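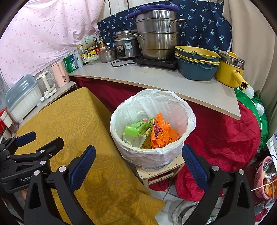

Hand-held gripper: jaws don't meet evenly after changing the blue pads

Situnon Community Help > Grippers and End Effectors > Maintenance
Asked in May by Theophilus Tetteh
426 views, 3 answers

I look after a pair of hand-held grippers with two jaws each, the black plastic linkage type with blue textured pads on the inside faces. We use them to record kitchen and household tasks, mostly picking up packaging and moving it to a bin or a counter. The pads on one of them had gone smooth near the tips, so last week I put new ones on both jaws.

Since then the jaws don't close square. When I pull the trigger slowly, the tips touch first and there is a gap at the back end of the pads that I can slide a business card into. Thick things like a carton are fine. Thin things are bad. A plastic bag slips out of the gap or gets pinched by one corner, and the bag swings around.

The jaws open all the way with no trouble, and the opening looks the same on both sides to me. The other gripper still has its old pads and closes flat.

What I have tried so far:

Pressing the new pads down harder, with the jaws clamped on a block of wood overnight. No change.
Wiping the pads with a damp cloth. No change.
Tightening the screws on the handle. They were already tight.

There is also a small click from the right jaw when it starts to close. I can't say if it did that before. I wasn't listening for it.

Do I need to take the linkage apart, or is it the pads? I don't want to push the pins out if I don't have to. I have never had one of these apart and we need both grippers working.

Sorted by: accepted first

Accepted answer
Nermin Yüksel

Check the pads before the linkage. A gap that shows up the same day as a pad change is nearly always old adhesive left under the new pad. If the old layer tore when you peeled it, you can have a strip of foam tape still stuck at one end of the jaw. That tilts the pad, and two tilted pads facing each other give you double the error.

1. Turn the gripper off and unplug it if yours has a cable.
2. Open the jaws fully and put something between them so they can't close on your fingers.
3. Lift one end of the pad with a plastic scraper. Go slowly and the pad can usually be used again, though I would still plan on fresh tape.
4. Look at the bare jaw face from the side with a light behind it. Leftover tape shows up as a step.
5. Roll the residue off with your thumb, then use isopropyl alcohol on a cloth for the rest. Don't use acetone. It attacks a lot of plastics and you don't know which one you have.
6. Let it dry. Before you put any pad back, close the bare jaws and look at the gap again.

Step 6 is the one that answers your question. If the bare jaws meet flat, the linkage is fine and you only have to put the pads back properly. If the bare jaws have the same gap, the pads weren't the cause and you can go on to the pins.

When you put the pads back, stick the first one down, lay the second on top of it textured face to textured face with the tape side out, and close the other jaw onto it gently. The two pads then line up with each other. Hold it closed for a couple of minutes. Leave it alone until the next morning if the tape maker says to wait a day.

Also measure the new pads. We had a set from two different bags once and one pad was thicker than the other. It didn't look like it until they were side by side on the bench.

Comments

Theophilus Tetteh: Pulled the right pad and there was a strip of old tape at the tip end, maybe a third of the length of the jaw. The left one was clean. Bare jaws close flat. I will re-tape tonight.

Theophilus Tetteh: Done, closes flat now and holds a grocery bag by the edge. The click is still there. Marking this as accepted and I will read the answer below about the pins.

Nermin Yüksel: Good. Write the pad change down somewhere with which jaw you did first. It helps the next time.

Answer
Yaw Addo

Agree with the above on the gap. For the click I would look at the pins.

On the type with round metal pins through plastic links, the hole in the plastic wears before the pin does. You get a little play, and when the trigger takes up the slack you hear it. Hold the handle in one hand and wiggle the jaw tip with the other, up and down and then side to side. Compare it with your good gripper. If they feel the same, leave it alone. If one is clearly looser, go link by link with a fingertip on each pin head while somebody else works the trigger. You can feel the bad one move.

Dirt does it too. If you work around kitchens you get flour, sugar and grease in the joints, and anything you pick out of a bin adds to it. Dry brush first, an old toothbrush is fine. Then a very small drop of dry PTFE lube on each pin. Let it sit, work the trigger, wipe off what comes out. Keep it well away from the pads, because if it gets on the texture they will slip and you will be changing them again. I put masking tape over mine.

Don't use spray oil. It stays sticky and collects more dirt than you started with.

If a pin really is loose in its hole, replace the link. I tried a drop of glue in the hole on one of ours and the joint froze up.

Ours get the brush at the end of every session and the lube once a month. We change pads when the texture is gone at the tips, and both jaws at the same time.

Comments

Aba Wumbei: How do you tell wear from dirt if it clicks either way?

Yaw Addo: Clean it first. If it still clicks after cleaning, it is wear.

Theophilus Tetteh: It was dirt, or mostly. There was something brown packed around the pin nearest the right pad. Much quieter after the brush.

Answer
Telmo Calvo

I just sand mine. 400 grit on a flat block, close the jaws on it and pull it through a few times, then flip it. Takes 2 minutes.

Comments

Nermin Yüksel: Please don't do this on textured pads. It takes off the texture, and the texture is the part you paid for.

Telmo Calvo: Mine are plain rubber. Works on those.

Related questions

Replacement pads don't match the jaw width, can I trim them?
Trigger doesn't spring back all the way
Left and right gripper read different values when both are fully open
What tape are people using under silicone pads?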